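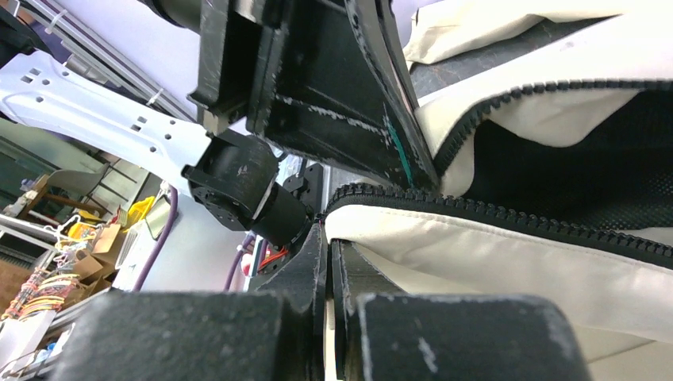 The lined zip bag is a soft fabric container closed by a long zip and fitted inside with a second layer of material, commonly mesh. It is sold for packing, laundry, shoes and the general storage of small things, often under several names at once. Makers tend to present these as separate products, though the differences are frequently hard to find. In a typical cream-white bag the zip is black and runs in a curve, so that one side of the opening lifts as a flap, and a black mesh lining shows through the open mouth. The contrast of pale cloth and dark lining is said to help the owner see what is inside. It is not clear that it does, as dark socks and cables are easily lost against black mesh.

Materials

The outer cloth is usually described by sellers as canvas, a word now used so loosely that it tells the buyer little. Heavy cloth holds its shape when the bag is half full. Lighter cloth bunches near the zip and has to be held open with one hand while the other does the packing. Off-white cloth marks easily, and claims that it can be "wiped clean" should be treated with caution.

Mesh linings are credited with letting air reach the contents. This is doubtful where the outer layer is closely woven, as the air must still pass through both. The mesh does keep loose threads and seam edges away from clothing, which may be the better argument for it.

The zip

A curved zip gives a wider mouth than a straight one of the same height, and makes folded items easier to lay flat. It also puts more strain on the bends, where the teeth are most likely to part if the bag is overfilled. Mesh sewn too close to the track can catch in the slider - a common complaint, and one rarely mentioned on labels.

Use in packing

Supporters of packing in bags hold that it saves space. The evidence is thin. Kidus Derese, writing in the Nembridge household newsletter, packed the same clothes for a stay of 14 nights in June, first loose and then in 3 lined bags, and found that the suitcase closed with equal difficulty both times. Derese did allow that unpacking was quicker. The trial was made with 2 suitcases of different ages and has not been repeated.

Names and sizes

The Tulton catalogue lists its bags as "organisers", while Sirex prefers "pouches" and Beyene uses both words for the same item. Sizes are no more settled. Tulton offers 7, of which the two largest differ mainly in the length of the zip. Buyers are better served by measuring a folded shirt than by relying on "medium" or "large".

Page last edited 04/03/2025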